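3.2 The room and its surfaces
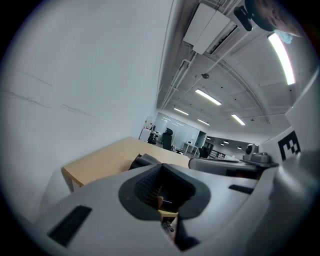 Figure 2. Work room at Brarthorpe: table with light wooden top, wall with scuff marks, ceiling with exposed pipes and air-conditioning unit.

The second group of rooms in our survey consists of small work rooms which were not built for their present use. Most of them were storage spaces or parts of a corridor, and they were divided later with simple walls. The owners usually painted the new walls white, put in one or two tables, and left the ceiling as it was. We were interested in such rooms for two reasons. First, they are very common, but they are seldom treated in the literature on indoor maintenance. Second, the people who work in them have often strong opinions about them, and these opinions do not always agree with what an inspector would write.

In each room we recorded the state of three surfaces: the wall nearest to the main table, the table top, and the ceiling. The wall was judged on a scale from 0 to 100, where 100 means a surface without any visible mark. Two of the authors (Belkadi and Grewal) gave their marks separately, and the mean was taken. When the two marks differed by more than ten points, a third person, Nhung Giáp, visited the room and her mark was added to the mean.

The room in Figure 2 received 50 points for the wall. Faint grey scuff lines and streaks can be seen on it, running diagonally. Marks of this type were found in many rooms of the group. From the interviews we understood that they appear mostly when furniture or boxes are moved along the wall, but we could not establish the cause for every single room, and in the table of results we have therefore used only the neutral word "scuff". A scuff was not counted as damage if the paint under it was still whole. This rule was proposed by Abundio Barrera after the pilot visits at Siltano, where the first version of the form had produced very low marks for walls that only needed washing.

The ceiling was more difficult to judge. Pipes and conduits cross the white ceiling of this room openly, and the air-conditioning unit is mounted near them. In the first version of the form, open pipes lowered the mark. The users did not support this. Of the 654 answers which we collected in all buildings, only a small part mentioned pipes at all, and several persons wrote that they prefer to see them, so that a leak is noticed early. In the final form the pipes are noted but they do not change the mark. What was mentioned often is the air-conditioning, above all the draught at the table in the afternoon. We return to this question in Section 4.

The tables in this group are mostly of a plain kind, with a pale top on a thin metal frame, as in Brarthorpe. They are light enough to be moved by two persons, and at Arellano they were moved almost every week. It may explain why the walls there were in a worse state than the ceilings, although the rooms had been painted in the same month. The table tops themselves were in good condition, with a mean of 92 points for the whole group. The users clean them without being asked, whereas the wall is seen as the duty of the building.

One limit of the method must be mentioned. Our marks depend on the light in the room at the time of the visit. Donal Mac Mathúna repeated the inspection of the Fistent rooms in December, late in the afternoon, and he gave higher marks to nearly all walls than in the morning visit. Faint lines are simply harder to see in weak light. For this reason all marks in Table 3 come from visits made before noon.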